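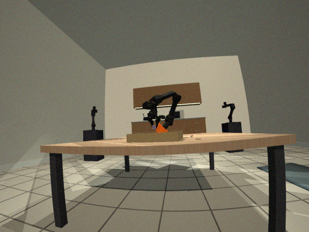 ACTA DE LA REUNIÓN DE AGOSTO
Círculo de Estudios sobre Procesos de Paz, sección de Akedthorpe

Inicio: 18:30
Asistencia: 16 socios con derecho a voto y 3 oyentes. Hay quórum.

1. Acta anterior
Se aprueba con una corrección: donde decía «alto el fuego» en el punto 4 debe decir «cese de hostilidades», que en el texto que estábamos comentando son dos cosas distintas y así lo pidió la ponencia.

2. Ciclo de otoño: «Después de la firma»
La ponencia presenta el borrador del ciclo y hay que decir que gustó muchísimo. La idea es dedicar las sesiones a lo que ocurre en los años siguientes a un acuerdo de paz, cuando ya se han ido los fotógrafos y quedan por resolver los retornos, las lindes, las pensiones de los excombatientes y los nombres de las calles. Se abrirá con Irlanda del Norte y el Acuerdo de Viernes Santo de 1998, seguirá Colombia con el acuerdo de 2016 y se reserva una tercera sesión para Mozambique, que llevábamos años queriendo tratar y siempre se quedaba fuera por falta de lecturas en castellano. ¡Por fin!

Se discute largo rato si incluir también Chipre. A favor: es el caso que mejor muestra una negociación que se alarga durante décadas, y varios socios conocen bien la bibliografía. En contra: no hay firma, y el ciclo se llama como se llama. Se propone cambiar el título y la propuesta no prospera (5 votos a favor, el resto en contra). Chipre pasa a una sesión suelta en primavera, con el compromiso de no recortarla.

Una de las oyentes pregunta si se va a hablar del papel de las organizaciones de mujeres en las mesas de negociación. La ponencia responde que sí, en la sesión de Colombia, y se le invita allí mismo a preparar una introducción de quince minutos. Acepta. Aplauso.

3. Lecturas
La editorial Leite nos ofrece ejemplares de su antología de discursos y cartas de negociadores a precio de socio. El volumen tiene 206 páginas y, a juicio de quienes ya lo han leído, se devora en un fin de semana; las cartas del final, escritas entre dos delegados que no se dirigían la palabra en público, merecen por sí solas una tarde entera de conversación. Se acuerda encargar 16 ejemplares. Quien quiera el suyo debe apuntarse en la hoja de la entrada.

Se recuerda que el préstamo de la biblioteca del Círculo es de tres semanas. Sigue sin aparecer el segundo tomo de la historia de las misiones de observación.

4. Simulación de negociación con el instituto de Grostov
Punto muy animado. El instituto de Grostov confirma que quiere repetir la simulación del curso pasado, esta vez con un conflicto por el reparto del agua de un río entre dos provincias y un Estado vecino. Los alumnos se dividirán en tres delegaciones y un equipo mediador, y nosotros haremos de asesores, sin intervenir en la mesa salvo que nos llamen. El año pasado intervinimos demasiado, y el profesorado tuvo la amabilidad de decírnoslo con mucho cariño.

Se comentan los materiales. El mapa está muy bien, pero la hoja de instrucciones secretas de la delegación del norte deja demasiado claro hasta dónde puede ceder. Se reescribirá. Se acuerda añadir una noticia de prensa que se repartirá a mitad de la sesión, para que tengan que reaccionar a algo imprevisto. Surgen tantas ideas para la noticia (una sequía, una filtración, un cambio de gobierno en plena ronda) que se decide recogerlas todas por escrito y votar por correo.

5. Charla abierta
La asociación Bident propone organizar con nosotros una charla pública sobre los jefes de Estado que, una vez fuera del cargo, siguen mediando en conflictos ajenos. ¿Qué autoridad conservan? ¿A quién rinden cuentas? El tema entusiasma y se acepta por unanimidad. Queda por decidir el formato: Bident prefiere una conferencia con preguntas, y aquí hay mayoría por un coloquio a tres voces. Se les trasladará la propuesta. La entrada será libre en cualquiera de los dos casos.

6. Cuentas
Se presentan sin incidencias. El saldo permite cubrir el encargo de libros y las fotocopias de la simulación. La cuota no sube.

7. Ruegos y preguntas
Se ruega puntualidad, en especial a quienes traen las llaves.
Se pregunta si las sesiones del ciclo se van a grabar. Solo el sonido, y con permiso previo de quien intervenga.
Se felicita al grupo de traducción por haber terminado el glosario de términos de mediación, un trabajo estupendo que estará disponible en la web antes de que empiece el ciclo.
Se propone una cena para abrir el curso. Aprobada sin debate.

Se levanta la sesión a las 20:45.

Pendiente para la próxima reunión: respuesta de Bident, nueva hoja de la delegación del norte, lista definitiva de pedidos a Leite.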